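Josden Stamps Announces the Winners of Its Spring Card Chain and Opens Sign-Ups for the Next Round

April was a busy month at Josden Stamps, and we could not be happier to share the news we have been sitting on since the last envelope was opened. The Spring Card Chain, our yearly handmade card swap and contest, has its winners, and every one of them will be getting a box of goodies from us and from our friends at Andum Papers and Eberhard Inks.

For anyone new to the Card Chain (welcome, we are so glad you found us!), it works a little like the old chain letters, only much friendlier. Each crafter makes a card on the season's theme, mails it to the next name on the list, and gets a different one in the mailbox from somebody they have probably never met. When the swap is done, everyone sends us a photo of the card they made and the whole group votes. This year's theme was "A Window in the Rain," and oh my, did you run with it. There were shaker cards with tiny clear beads, watercolor washes, paper curtains that really pull open, and one sweet little accordion fold that stood up like a row of houses.

In all, 2,852 votes came in, which is more than we have ever had. The voting page slowed to a crawl on the last evening, and we thank everyone who kept trying until their vote went through.

There were 3 grand prizes this year, for Best Use of Color, Best Folded Card and Best First-Timer. Another 56 cards earned an honorable mention, and their makers will each get a packet of Andum's heavy cotton cardstock in the new spring shades. The grand prize boxes hold a full set of Eberhard pigment inks, a stack of patterned paper, and the Josden window die that so many of you have been asking for since we showed it in the winter newsletter.

Winners have already been sent a message at the address they signed up with. If you think you might be one of them and have not heard from us, please look in your junk folder first, then write to the shop with "Card Chain Winner" in the subject line and your full mailing address in the message. We will hold prizes for 60 days. After that they go back on the shelf for the fall drawing, and we would much sooner see them on your craft table.

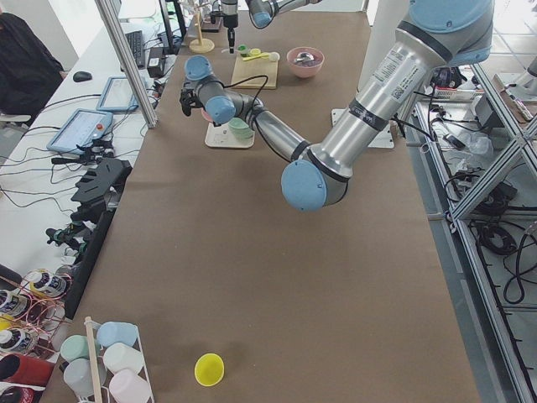
Sign-ups for the summer round open at noon on the first of June on the Josden Stamps website. The theme is "Something From the Garden," and you are free to take that any way you please, from tomatoes to toads. Cards should fit a standard A2 envelope and should not be thicker than a quarter inch, so they can travel without extra postage. Stamps, dies, inks and paper from any maker are welcome, and so are cards made with nothing but scissors and a glue stick. Children may take part with a grown-up's name on the form.

We are also delighted to welcome Dekeo Adhesives as a sponsor for the summer. Dekeo will be tucking a small roll of foam tape into the welcome packet for every new member, and their team has offered to put together a tip sheet on layering, with a section on keeping shaker windows from leaking beads all over the mail truck.

The full gallery of spring cards, honorable mentions included, is on our website now and will stay up through the summer. Please leave a kind word under your favorites when you visit. The makers do read them, and so do we, usually over the morning's first cup of coffee.

About Josden Stamps
Josden Stamps designs clear stamps, cutting dies and stencils for card makers and paper crafters. Questions about the Card Chain, sponsorship or shop orders can be sent through the contact form on our website.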